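Cletau Issues Stop-Use Notice for Perrin Gripper After Release Fault

March 31, 2023
By the Cletau Press Office

Cletau is asking all customers who run the Perrin two-finger gripper on a tabletop arm to stop using it until a software update has been installed. The notice applies to grippers running control software from Gridunine, which supplies the grip and release functions for the product. Grippers paired with other control software are not affected.

The fault concerns release. When an arm is told to set an object down and open its fingers, the gripper can report that it is open while the fingers are still under closing force. The arm then moves to its next position with the object held or half held. In February, during handling work at the Cletau test site in Mavdale, an arm dragged an object across a table and over the edge. An operator reaching in to catch it had a finger pinched between the gripper and the table. The injury was treated on site and the operator returned to work the same day.

Cletau suspended the work that afternoon. The company then went back through its logs and found 47 events in which the reported finger position did not match the motor reading. Most had no visible effect, as the object had already left the fingers by the time the arm moved. In a smaller number of cases the object was tipped over or carried a short distance.

Handling work at Mavdale uses everyday items and toys placed on a white table. They differ in shape and weight, and a setting that suits one is often wrong for the next. A pen lying flat needs the fingers low and close to the surface. A piece of fruit needs them wider, with less force.
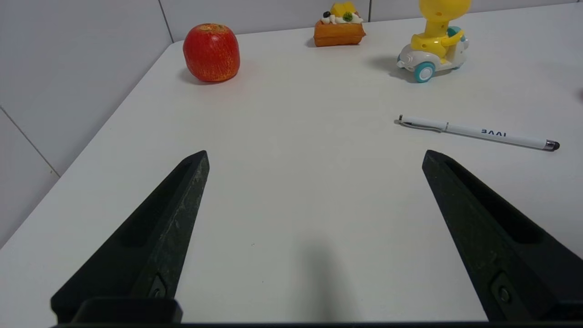

Gridunine said in a written reply that it accepts the finding. The company said its software was treating the open command as complete once the command had been sent, without waiting for the motor to confirm it, and that the error came in with a change meant to shorten the time between picks. It added that the change should have been tested with worn fingers as well as new ones, and that it was not.

Wear matters here. As the fingers scuff, friction at the tip changes and the motor can take longer to let go. With new fingers the delay is small enough that the fault rarely shows. Cletau could bring it on much more often with fingers that had passed 300 hours of use, and customers with older sets should take particular care. Replacing the fingers does not fix the problem.

A second issue was found during the same review. The emergency stop on the arm cuts power to the joints but leaves the gripper at its last commanded force. This is by design, so that a stopped arm does not drop what it is holding. The user manual did not state it clearly, and the operator in Mavdale expected the fingers to go slack when the stop was pressed. They did not. The manual has been rewritten, and a label showing the manual release is being sent to every registered customer.

Work has started again in Mavdale at reduced speed, with the corrected software and a rule that no one reaches over the table while the arm has power. The items on the table are much the same as before, with light and open shapes added to check that the fingers let go cleanly. 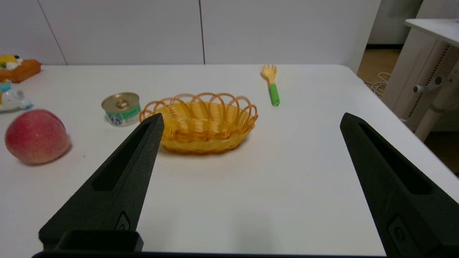

Baskets and other items with loops or rims are a separate concern, since a finger can catch in an opening even when the gripper is working as it should. The update does not address this. Until Cletau has more test results, customers should set a slow retreat after each release and keep the first part of the move straight up.

Some 180 grippers are covered by the notice. Owners should take the following steps:

Power down the arm and the gripper, and remove any object by hand using the manual release.
Check the software version on the settings page.
Install the update, which takes 2 restarts to complete.
Run the release check in the new manual before putting the arm back to work.

Customers who cannot install the update may return the gripper for service at no charge. Cletau will also take back unused units for a full refund. Anyone who has seen an object dragged or dropped after a release command is asked to report it and to keep the log files - even if no one was hurt and nothing was damaged.

Last updated: March 2023

Contact: Cletau Press Office, Mavdale | © 2023 Cletau. All rights reserved. | Back to top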